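Records and Filing, Week 1 handout
2020-01-06

Hi all, and welcome back! I promised in December we'd start with labels, so we are. Every file needs one home and one name. I like place, subject, year, in that order.

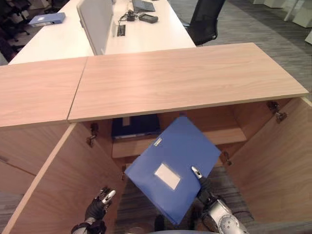
Blue folder, label area still blank.

For practice we'll use the Verden papers, 550 letters and bills (I know, I know). Sort first, name second. Please don't make more than 6 main groups – you'll forget what's in them. 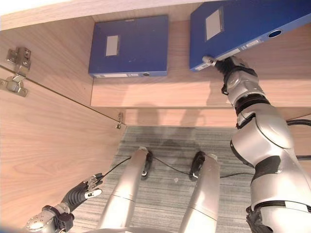 Two blue file boxes at the shelf.

Now, cross-references. If a Walus bill also mentions Turunen, file it under Walus and leave a slip under Turunen. Copying the bill twice is how the Dratora set got so fat!
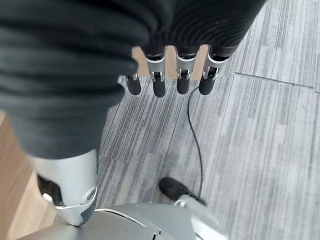

Ribbed gray fabric over metal-jointed fingers.

For next time, read chapter two and bring a draft list of your groups, in pencil.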